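演讲备忘：一块拼板，一张洞洞台面，几个小积木

（给自己看的稿子，讲的时候不必逐字念。括号里是提醒自己的话。全长二十分钟多一点，问答另算。中文不是我的母语，所以我把句子写得短，请会后拿到这份稿子的朋友也多包涵。）

开场

大家下午好。今天我想讲的题目很小：一块木头的板子，放在一张有孔的桌子上，上面摆几个小小的几何块。我在 Fulari 工作室做台面和教具，做了好几年。来之前有朋友问我，这样的题目能讲二十分钟吗？我说能，我担心的是讲不完。

（停一下。喝水。看一下麦克风有没有开。）

先说我为什么要讲台面。我们做教具的人，常常把大部分力气放在积木上：颜色、角度、手感。积木做好了，拍照，放进盒子，寄出去。等对方收到，把它放在自己的桌子上，才发现桌子太滑，或者太花，或者有一条缝，小的块正好卡在缝里。那时候已经晚了。所以我现在的习惯是先定台面，再定积木。

第一部分：木板

先讲木板。我喜欢浅颜色的木头。浅色的板子放在灯下面，阴影看得清楚，小东西的边也看得清楚。深色的胡桃木很漂亮，我自己家的桌子就是，但是深蓝的块放上去，从远一点的地方就找不到了。

拼板和整板的问题，每次都有人问。整板好看，价钱也好看（这里可能有人笑，等一等）。对我们这种用途，我建议拼板。拼板是一条一条的木料胶合起来的，每一条的应力互相抵消一些，冬天开暖气的时候不容易翘。我们在 Deschamps 木材行订过一批整板，开始很平，到了四月，有几块中间鼓起来，圆的块放上去自己会走。那一批后来都切开做了小盒子。

拼板也有要注意的地方。第一是缝。好的拼缝，眼睛看得见一点点，手指摸不到。验收的时候请闭上眼睛，用指甲横着走一遍，指甲停下来的地方就做一个铅笔记号，退给师傅再刨。第二是方向。木纹最好顺着桌子的长边走，人坐在长边，看到的是横的线，眼睛比较安静。第三是花纹。木头有节疤的地方，纹理会绕过去，转成一圈一圈的样子。有的客户要求全部去掉，要干净的直纹。我不太同意这个要求。有花纹的那一边，孩子们会记住，他们会说“把它放在漩涡旁边”，这样板子自己就有了地名。

（此处可以讲幼儿园那个例子：孩子把节疤叫“小湖”。时间不够就跳过。）

表面处理，我们只用很薄的一层硬蜡油，擦两遍，砂纸用到 400 号。再细就太滑，块一碰就跑。再粗，浅色的木头容易吃脏，尤其是手心出汗的季节。砂完以后要把粉擦干净，再擦一次，然后再上油。这一步很多人着急，我也着急过，结果油里面都是小颗粒，好像撒了盐。

板的四边要倒一个很小的角。不要倒大圆角，大圆角会让小块从边上滑下去，而且和下面的桌子放在一起，样子有点软，不精神。

第二部分：洞洞台面

再讲下面的桌子。有孔的台面，大家在车间里见得多，挂工具，装夹具。我第一次把它用在教具上，是因为懒：桌子要常常换位置，我不想每一次都量尺寸。孔是排好的，横的竖的都整齐，等于桌子上已经印了一张方格纸。板子放上去，露出来的孔数一数，左边和右边一样，就是正的。

颜色方面，我选蓝色。蓝色和浅木头放在一起，边界很清楚。白色的洞洞板看久了眼睛花，黑色的太重，孔也看不见。我试过一次绿色，同事说像台球桌，以后就没有再用了。

孔里面会掉东西，这是它最大的缺点。铅笔屑、蜡油的干渣、很小的螺丝。清洁的时候不要用湿布直接擦，脏东西会被推进孔里。先用吸尘器，再用软刷子，最后才是布。Dronex 卖一种带毛圈的小刷头，我们用它刷孔，还算好用，就是毛掉得快，一盒 36 个，一年正好用完。

木板和洞洞台面之间要不要固定？这个要看用途。短时间的课，不固定也可以，在下面垫两条薄的防滑垫就够了。如果天天用，我建议从孔里穿螺栓，从下面向上锁，木板背面预埋螺母，正面什么都不露。正面一旦有螺丝头，积木就会绕着螺丝头走，人的注意力也跟着走。

（问一下听众：有没有人用洞洞板做过桌子？如果有人举手，请他说一句。不要超过一分钟，上次就是在这里超时的。）

第三部分：小块

现在讲到积木了，终于。我们的这一套叫 Grollov，名字没有什么意思，只是念起来像石头滚下去的声音。一套里面的形状，都是直的柱体，底面不同：三角的、六边的、圆的，还有别的几种。每一种形状尽量配一个固定的颜色，这样在说话的时候，可以说颜色，也可以说形状，听的人都能懂。

做样品的时候我们用打印，不开模具。打印的表面会有一点细细的纹路，有人觉得粗糙，我觉得刚刚好。光线照在上面不会反得很厉害，手拿着也不滑。六边形的块我最满意，它有平的顶面，侧面一个一个小平面转过去，每一面亮度不同，放在那里不动也有内容可以看。三角的块麻烦一点。它窄，稳不稳要看怎么摆，而且从某些角度看，一面很亮，另一面很暗，好像两个颜色。第一次看到的人会问是不是用了两种料。 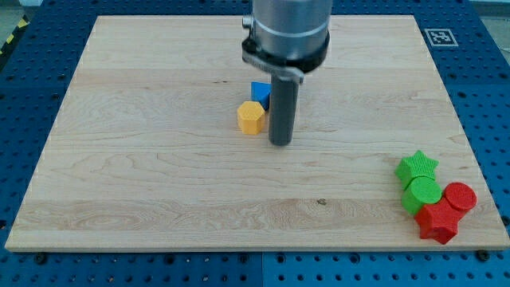

黄色的调色花了我们很多时间。柠檬黄在浅木头上太跳，土黄又太像木头，远看就没有了。最后定的是偏暖的芥末黄，比木头深，又和木头是亲戚。蓝色就简单得多，第一次打样就通过了，只是要注意不要和台面的蓝色完全一样，不然拍照的时候会混在一起。

摆的时候，我有一个建议：不要把板子摆满。很多人舍不得空的地方，觉得空就是浪费。一块这么大的板，放两个三个小块，已经可以做很多练习，靠近、分开、谁在谁的后面、从这边看能不能看见那一个。块和块挨得很近的时候最有意思，因为“旁边”和“后面”这两个词开始不够用了，需要说得更仔细。对学语言的人，这是很好的练习。我自己学中文的时候，就用过这个办法，对着桌子说了一个晚上的“左后方”。

光也要讲一句。灯不要放在正上方，稍微偏一点，每个东西就有一个淡淡的影子。有影子，才知道这个东西是站在板上，还是还差一点点没有碰到。影子太浓也不好，会像多了一个块。我们在工作室用两盏灯，一盏强，一盏弱，弱的那盏用一张描图纸挡着。

第四部分：用了一年以后

说几个实际的数字，给要下单的朋友参考。我们到现在一共寄出 278 块板，退回来重新刨的将近 20 块，多数是拼缝的问题，少数是运输碰了角。碰角的事情后来这样解决：四个角各包一段剖开的泡沫管，外面再用纸胶带绕一圈。请一定用纸胶带，透明胶带撕的时候会带起木毛，浅色的板特别明显。

日常的保养很简单。干布每天擦。油每半年补一次，只补手常常碰的地方，等十分钟，再用干净的布收掉多余的。圆珠笔的印子，用橡皮先试，不行再用细砂纸顺着纹理轻轻走几下，然后补油。杯子请不要放上来，热的冷的都不要。我知道这个要求很难做到，我自己的那一块上面就有一个圈。

小块可以洗，用温水和一点洗洁精，不要进洗碗机。打印的料怕热，六边形洗完变成了什么形状，我不想描述。

（如果时间还够：把带来的样板传给大家摸。先传有缝的那一块，再传好的那一块，不要说哪一块是哪一块，让他们自己摸出来。传完记得收回来，上次少了一块。）

问答准备

可能的问题一：为什么不用竹子？答：竹子硬，稳定，价钱也合适，但是纹路太密太整齐，看久了累。而且没有节疤，没有“小湖”。

可能的问题二：洞洞台面的孔可不可以直接插积木？答：可以，有人这样做，那是另外一种教具。我们的块是要推来推去、随时换位置的，插住了就不方便。

可能的问题三：板子可以定做多大？答：最长的一边请不要超过桌面，四周最少留两排孔在外面。留出来的孔，以后要加边框或者加灯架，都有地方。

可能的问题四：能不能只买积木？答：可以，但是请先告诉我您的桌子是什么颜色。

（最后谢谢主办方，谢谢大家。收东西的时候先收小块，再收板子。样板放在门口的桌子上，想再摸一下的可以来找我。）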